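Suturing Skills, Session 4: Interrupted Sutures on the Tissue Pad
Skills Lab Handout - please read before you come in

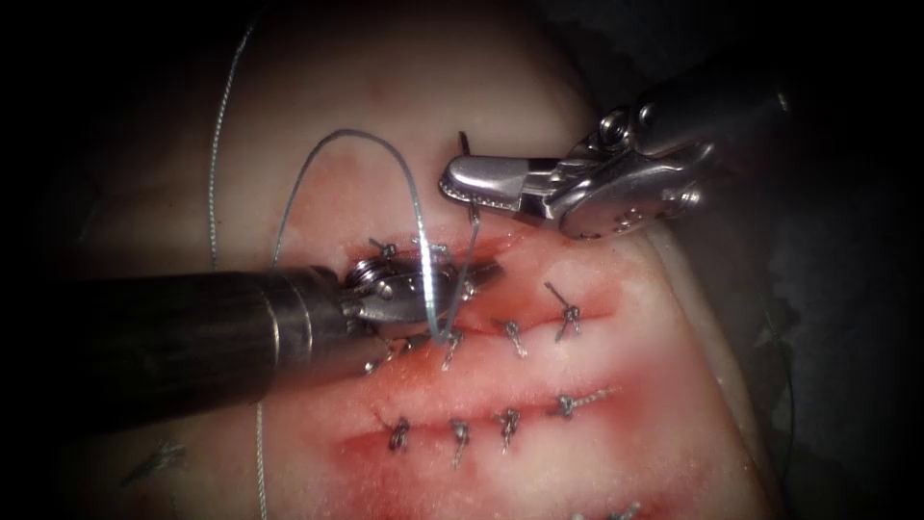
Welcome back! Last session was all about handling the needle, and most of you went home with sore thumbs and a pad full of holes. This time we close wounds properly, and I think it's the best afternoon of the whole block. The simple interrupted suture is the stitch you'll use more than any other, and once it clicks you'll want to stitch everything in the house (a banana is fine, the couch is not).

Why interrupted?

Each stitch is tied and cut on its own. If one fails, its neighbours still hold. You can also take one out early to let a wound drain without undoing the lot. The price is time and a lot of knots, and every knot is a bit of foreign material left in or on the patient. A continuous suture is quicker and spreads the tension along the whole line, but a single break can loosen all of it. We'll get to continuous closure in March.

Getting the bite right

Go in at 90 degrees to the surface. Everyone flattens the needle when they get tired, and a flat needle gives you a shallow bite and edges that roll inward. Turn your wrist and let the curve of the needle do the travelling. Come up in the wound, re-grip, and take the far side at the same depth and the same distance from the edge.

Depth matters more than people expect. If one side is deeper than the other you get a step, and you can feel it with a fingertip. Run your finger along the line after every few stitches.

Spacing: as a starting rule, keep the gap between stitches close to the full width of the bite. Start in the middle of the wound, then halve the gaps. Working from one end is tempting, but it often leaves a little pucker of spare tissue at the other end (we call it a dog ear, and you will all make one).

Monofilament and its memory

Monofilament is a single smooth strand. It slides through tissue beautifully and gives bacteria fewer places to hide than a braid does. It also remembers the shape it was packed in, so it springs into loops and the knots want to slip. Give the strand a gentle pull before you start, and lay extra throws. Keep the short tail short and know where it is at all times. Wilfredo Padilla, who takes the second bench group, is very good at untangling people, so call him over before you cut anything.

Don't crush the strand in the jaws of your instrument. Grip it near the free end, in a part you're going to trim off. A crushed section is a weak section.

Tension

Approximate, don't strangulate! The edges should just meet, with a slight outward turn. Real tissue swells over the next day or two, and a stitch that looks neat and tight now can cut off the blood supply later. On a pad, look for edges heaped up under the knot. If you see that, take it out and tie it again. Set your knots to one side of the line so they don't sit in the wound.

Bench work

Draw two parallel lines on your pad and leave a good gap between them, as closing one pulls on the other. Close the first at your own pace. Close the second with your partner watching and saying nothing until you've finished - harder for the partner, I promise. Then swap.

Remedios Sarmiento has put 115 packets of monofilament in the lab cupboard, so there's plenty for repeats. Needles go in the sharps bin, never on the bench. Gloves on throughout.

Before next session

Tie 100 square knots at home with any cord you like, half of them left-handed. Bring your pad back, finished or otherwise. Questions to me or to Zhuoran Gu at the lab desk.

Elaine Brandão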